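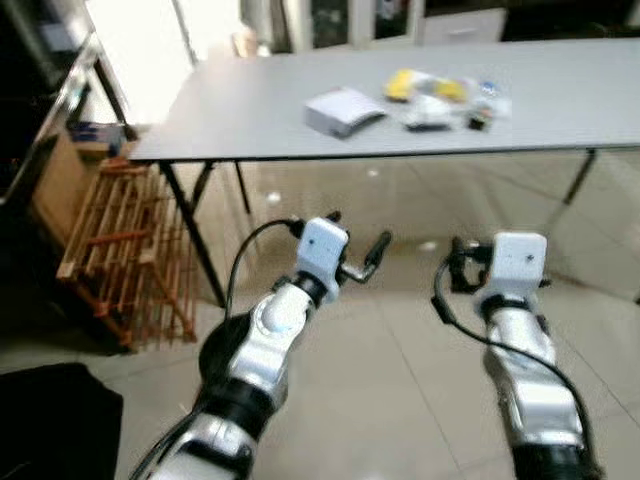

Covley Reading Rooms: progress report to the Setden Fund, period ending September

Spending is within the approved budget. Of the 2246 books listed in the original catalog, 1001 now have a corrected record and a new spine label. The rest are sorted by subject and will be worked through over the winter, local history first.

Borrowing has gone up since the evening opening was extended to 8 p.m. The Khunthong branch lent 400 books in the period, mostly children's titles and large print. Mondska was slower. The bus route there changed and several regular readers told us they could no longer get home after closing, so we have moved the late session to the afternoon and will look at the figures again next quarter.

Two items are behind schedule. The shelving for the Mondska annex was delivered in the wrong depth and has gone back to the supplier – we have not paid the invoice. The lending software still prints overdue notices for books that have been returned.
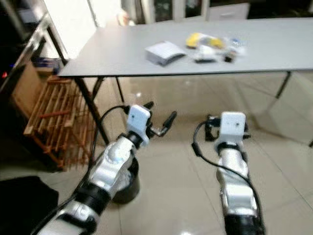 Emrys Mostyn wrote that the overdue notices were the main complaint he heard at the Khunthong desk, and asked that they be stopped altogether until the fault is fixed. We have done so. Reminders are being made by phone for now.

We request no change to the grant. The second payment will be used for the annex shelving and for the remaining labels.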